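3.2 Fan accounts and the sense of a shared past

The second group of posts came from fan accounts that had followed the singer Linov since before the first album. We collected 1,394 posts from two message boards, Clarumgate and Vudley, both of which keep their archives open to readers without an account. Posts that only repeated a lyric or a link were left out. The rest were read in full and sorted by what the writer said about the early years.

Long-time fans wrote about the first home recordings far more often than about the hit singles. They named the songs, argued over which version came first, and corrected one another on small points such as the key of a chorus. Newer fans wrote mostly about the tour and about clothes. Massawe found the same split among fans of the group Kettler, and called it "earned memory" – the feeling that having been there early gives a person some say over the story.

Stage and costume talk took up roughly 100 posts. Most of these dealt with the March tour, where the plain cloth backdrop of the early club shows was brought back for the encore. Older fans read this as a nod to them. Several newer fans took it for a cost-saving measure and said so, which led to the longest thread in the sample.
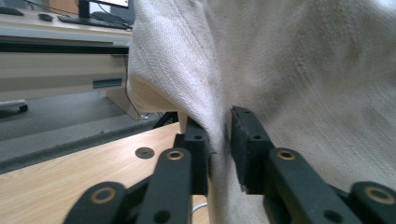 Figure 2. Off-white canvas cloth with a narrow vertical fold held between two gripper pads.

3.3 Limits of the sample

Both boards are in English, and Linov also has a large following elsewhere. Vudley removes posts that its moderators judge to be off topic, so some arguments may be missing from our count. We did not contact the writers, and their ages are not known. Join dates were used to tell older fans from newer ones, although a person may have followed a singer for years before opening an account.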